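Projects > Shared Workshop > Lauritsen Bench > Paper, section 3

October 19, 2024
Sigita Mägi and Poul Eskildsen

3. The simulated bench

3.1 Why we built the simulation first

The workshop where we work is shared by people with very different hobbies, and the bench is free for us only in the evenings. To lose less of this time we made a simulated copy of the bench before we cut the first rail. Henrique Prata drew the frame from our sketches, and Emiliano Ibarra set up the lights and the floor. All control code was written against this copy, and the same code will later be loaded on the real arms without changes.

The task is small on purpose. One arm picks up a coloured object from the table and puts it in a shallow tray. The second arm is present in the model but it has no part in the task. We wanted it there from the start, since its base takes room on the side rail and its links can throw shadows on the table.

We recorded 400 runs with the layout described here. Each run was driven by hand through the Valtus controller, and 200 of them were kept for training. The camera views are stored together with the joint positions, so that every moment can be looked at again from more than one side.
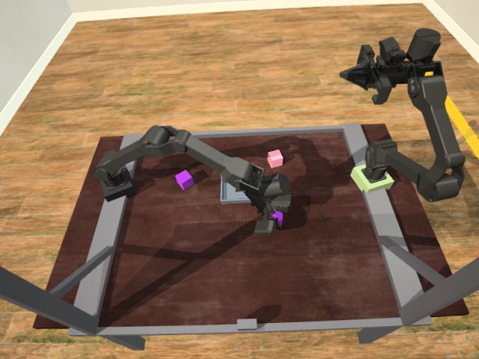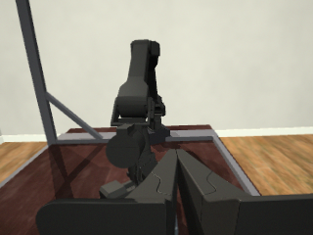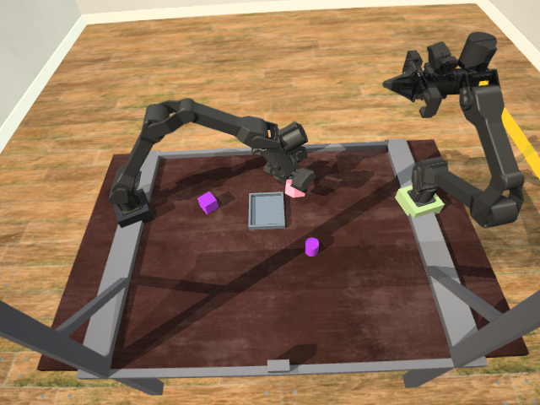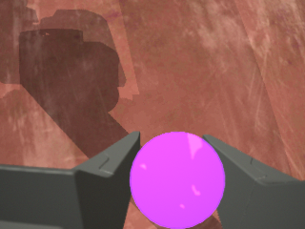
Figure 3. Views of the simulated bench.

The size of the work area was the first thing on which we did not agree. Eskildsen wanted a narrow table, which is cheaper and can be pushed against a wall when the evening is over. Mägi wanted a square frame, with the arms on two sides of it. We tried both in the simulation and chose the square one. In the two wide views of Figure 3 the tray is near the middle of the table, and the left arm comes over to it from the side while the right arm is held out beyond the frame. This is the rest position we decided on for the arm that is not in use. It needs free floor on that side of the bench — a thing we had not planned for, and in the real workshop a shelf must be moved.

3.2 Choice of objects

We began with cubes only. They are easy to make from scrap wood, and a flat face is kind to a simple gripper with two fingers. Later we added a cylinder and a sphere. The sphere was the most discussed of all, and Þröstur Norðdahl was against it, as he expected that it would roll off in the real workshop and be lost under the machines. We kept it in the model and will decide about the real one when the table is level.

The objects were given strong colours. The table top is dark and the shadows on it are wide, and our first grey cubes were hard to find for the detector.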